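How to Make a Bed Look After Itself: Sheets, Mattresses and Padded Headboards

Home > Bedroom > Care and Cleaning

By Janaka Begum

Most bedding wears out sooner than it should, and washing is usually the cause. Too much detergent, too much heat and too long in the dryer will thin a good cotton sheet in a couple of years. The notes below cover the jobs I get asked about most.

Washing sheets

Wash sheets once a week if you can, every two weeks at the outside. Warm water is enough for ordinary use. Save hot water for times when somebody has been ill.

Use half the detergent the bottle suggests if your water is soft. Soap that doesn't rinse out leaves cotton stiff and makes it look gray after a while. If your sheets already feel like that, run them through once with no detergent and a cup of white vinegar in the rinse.

Wash sheets by themselves. Towels shed lint on them, and zippers and hooks snag the weave. Close duvet covers before they go in or you will find every pillowcase balled up in one corner.

Drying

Take sheets out of the dryer while the hems are still slightly damp and put them straight on the bed, or hang them over a door for an hour. A fitted sheet tends to wrap itself into a ball. Stop the machine halfway, pull it open, shake it and start again.

Line drying is easier on elastic. Peg a fitted sheet by the seams at the corners, never by the elastic itself.

Fitted sheets that pop off

Measure the mattress at its deepest point, including any topper. A sheet sold for a standard mattress will not hold on a thick one, whatever you do with it. If the size is right and it still slips, the elastic has probably gone. You can sew in new elastic at the corners for very little, or buy sheet straps that clip underneath. Check the clips every time you change the bed - the cheap ones work loose.

To get a sheet on without a fight, start with the far corner at the head, then do the opposite corner at the foot. The last two go on easily after that. Smooth from the center out with your forearm.

Keep three sets per bed: one on, one in the wash, one in the closet. Fold each set and store it inside one of its own pillowcases.

The mattress

Vacuum it every few months with the upholstery tool, seams first. For a stain, mix dish soap with cold water, lift off the suds and dab with those alone. Blot with a dry towel and let it air all day before you make the bed again. Rotate the mattress head to foot twice a year. I do mine in November and again in spring.

Padded headboards

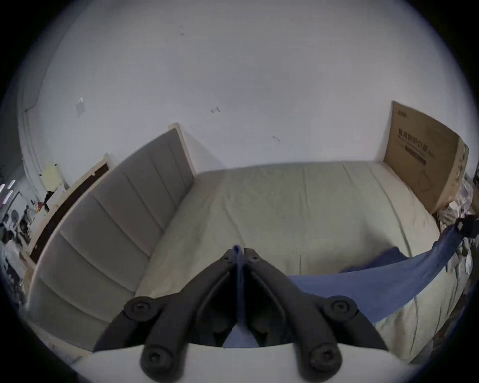
Light gray upholstered headboard with vertical padded panels, and a pale fitted sheet on the bed.

Fabric headboards collect dust and hair oil, and the seams get the worst of it. Use a crevice tool along each seam from top to bottom, then the soft brush over the padding. Once a month will do.

For the grayish patch that develops where heads rest, sprinkle baking soda on a barely damp cloth and work in small circles. Let it dry, then brush it off. Check the care tag first. A tag marked S means solvent cleaner only, so keep water away from it. W means water-based cleaners are fine. With no tag, test low down at the back and wait until it is fully dry before you judge the color.

If there is a wooden edge, wipe it with a dry cloth. Furniture polish will creep onto the fabric and leave a mark that is very hard to get out.

Pull the bed away from the wall when you do this and check the headboard bolts. They loosen with use, and a quarter turn with a wrench often cures a squeak.

Filed under: bedding, laundry, upholstery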